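Chapter 2
Building Before Counting

Most of us can remember a box of bricks somewhere in the house where we grew up, and the sound it made when somebody tipped it out. Anselmo Usuga, whose classroom notes from Orlandini run all through this book, liked to start his Monday lessons with that sound, and he let the children build whatever they pleased for 18 minutes before he said a word about numbers. I have borrowed the habit ever since, and I'd warmly encourage you to try it!
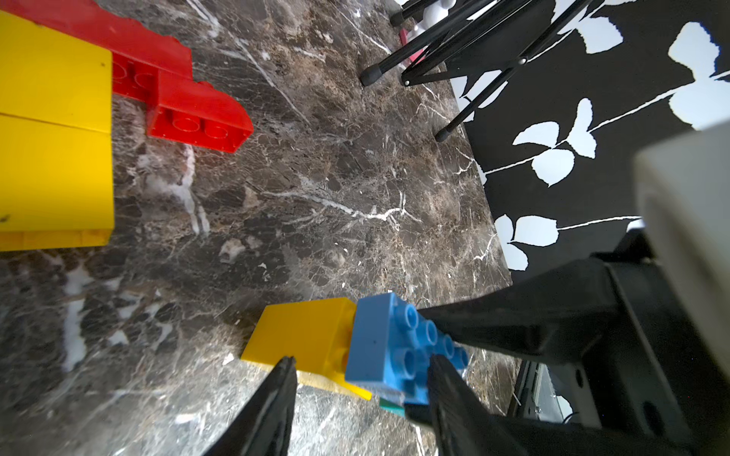
A child who lays one brick across another is already working with edges, levels and balance, though she would never call it that (and there is no need to hurry her). The studs on top help a great deal. They sit in even rows, they can be touched as well as seen, and sooner or later a small finger starts tapping them one after another. From there it is a short and rather pleasant walk to the idea of rows and columns, which we will need all through this chapter and again when we come to area.

Take a brick in your hand now, if you have one nearby, and look straight down on it before you read on. 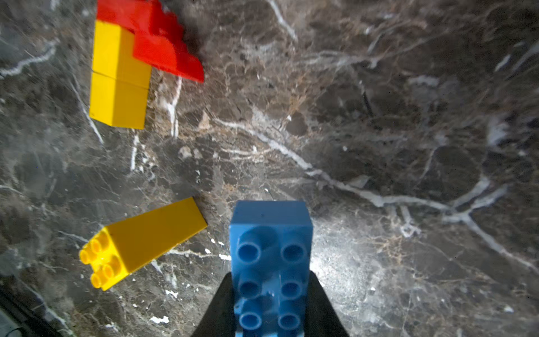 Figure 2.1 A blue brick seen from above, with two columns of three studs. The yellow brick to its left lies on its side.

Turn your own brick a quarter of the way around. Are the columns still columns? Talk it over with a partner, and keep the brick out on your desk for Section 2.1.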